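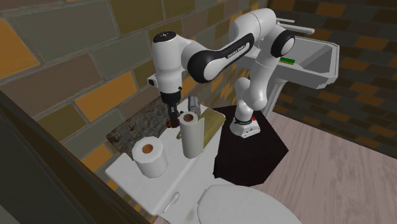 Bathroom chores still too hard for robots, Statden tests suggest

Robot arms can now do a fair number of small tidying jobs in a simulated bathroom, but they remain a long way from being left alone with a real one. That is the main finding from the first stage of the Fanard project at Statden, which closed in July.

The team built its bathrooms in software and gave a single arm short jobs to do there: pick up an object, put it somewhere else, leave the rest of the room alone. The program ran 3000 attempts. In 2893 of them the arm at least reached the object it had been told to reach. Getting hold of it and setting it down properly was another matter, and those results are still being checked.

"Reaching is mostly solved," said Blandine Delaunay, who leads the project. "What goes wrong is the last little bit. The arm closes on something and knocks over whatever is standing next to it."

Toilet tanks gave the most trouble. The lid is narrow, people keep things on it, and many of those things are round or light. A paper roll standing on end tips easily. Soap was a problem as well, mainly on the edge of a sink, where a small push sends it into the basin.

Each attempt was limited to 180 seconds. A person doing the same job by hand would rarely need more than a few. Yakubu Abubakar, who wrote the scoring rules, said speed was left out of the marks at this stage. An attempt passes if the right object ends up in the right place and everything else is still standing.

Wiping and scrubbing were not tested. Simulated water is slow to compute and the team did not trust the results it got from early trials. The arm was also fixed to a pedestal, so it never had to find its way through a doorway or around a laundry pile. Annick Rolland, who runs a cleaning crew of 45 people and advised on the list of jobs, said that would rule it out for her.

"My staff do a bathroom and move on to the next one," she said. "Putting the paper back is the easy part of it."

The second stage moves to a real room at the Grostik building, with the same kinds of objects and a shorter list of jobs. Maxence Tanguy is putting that list together and would like to hear from anyone who cleans for a living - hotels, schools and care homes in particular. Notes can be left for him at the Statden front desk.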